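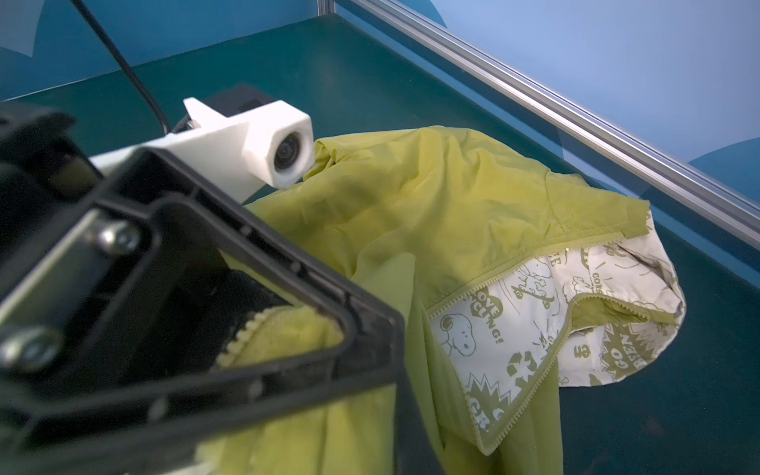

The Fikcombe Organ: Student Project Report

Introduction

For this project we looked at how a small pipe organ is tuned and how far its pitch drifts between winter and summer. The instrument is in Fikcombe chapel and was built by the Bangera workshop. It has 192 pipes, one manual and a short pedal board. We chose it because it still gets played every week and the organ loft is easy to reach.

Method

We took readings twice, once in December with the heating on and once in summer. Each time we played every note of the principal stop and held it for ten seconds. The sound was recorded with an Ornex microphone placed in the third pew, and the pitch was read in Zidix, the analysis program on the music lab computers. We wrote down the air temperature at the start and end of each session.

We left out the reed pipes. They go out of tune at a different rate from the flue pipes, and mixing the two would have made the averages hard to read.

Results

The whole principal stop was sharper in summer. This is what we expected, as sound travels faster in warm air. The change was fairly even from bass to treble, except for four notes near the top that had gone flat. Two of these had dust in the mouth of the pipe. We did not find a cause for the other two.

The lowest notes were the hardest to measure. Zidix often picked up the octave above, so we filtered out everything over 900 Hz and ran those recordings again.

Problems

In December the blower noise covered the quietest notes, and we had to repeat 50 recordings. We also moved the microphone stand by mistake between sessions - the pitch readings should not be affected, but the loudness figures can't be compared and are not included.

Further work

The reeds should be measured on the same days as the flue pipes next time. A reading in spring would also help.

Report handed in Thursday, August 3, 2023.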